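Robot cell budgeting

Robot cell budgeting is the practice of estimating and scheduling the full cost of a robotic work cell before purchase. It covers the arm, the end effector, sensing, mounting, cabling, spares, floor preparation and the staff hours needed to bring the cell into service. The term is used mainly by small laboratories, workshops and colleges, where one budget holder handles both the order and the upkeep.

Scope

A budget is normally split into capital items and running items. Capital items are bought once and written down over a fixed term, most often 5 years. Running items include finger pads, grip covers, cables, fasteners and calibration time. Grippers fall between the two: the body is treated as capital, while fingers and contact surfaces are listed as consumables. 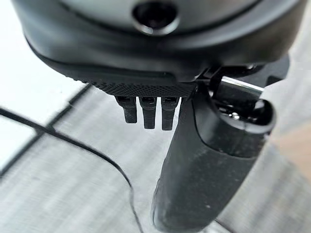
Cable routing is a frequent omission. Leung's checklist, drawn up by Chun-yin Leung for the Jorthorpe workshop, gives it a separate line from power and network supply, and asks the buyer to state the length of every run at full reach of the arm. The checklist has 71 lines, of which the largest group concerns mounting and clearance.

Methods

Two methods are in common use. The ratio method takes the quoted price of the arm and applies a fixed multiplier for everything else. It is quick, but performs poorly for cells with more than one arm or with custom tooling. The itemised method prices each part and each task on its own line. It takes longer to prepare and is generally required where the order is to be audited.

A variant known as the Huang split holds back part of the tooling budget until the cell has completed 100 hours of operation. The sum is then released against a wear report. Critics note that suppliers' quotes may lapse in the meantime.

Wear and replacement

Wear is estimated in operating hours – not calendar months – for parts that touch the workpiece. At Wurninari, Chin-lung Lau set the inspection interval for finger sets at 900 hours, with fasteners checked at the same visit. Housings and covers are inspected for scuffing but are seldom replaced on that ground alone. 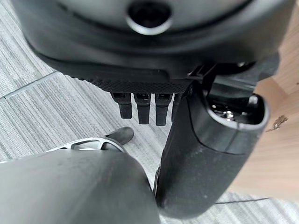

Floor covering is budgeted separately from the cell. Carpet tiles can be lifted singly for access to services, but a fixed arm usually needs a rigid base plate, and the cost of cutting and making good should be entered under site works.

Planning calendar

Orders are commonly placed so that delivery falls within the same financial year. The Zosano planning sheet closes to new capital requests on 27th September, with delivery expected by December. Requests received later are carried over and must be priced again.

See also

End effector
Depreciation
Total cost of ownership
Preventive maintenance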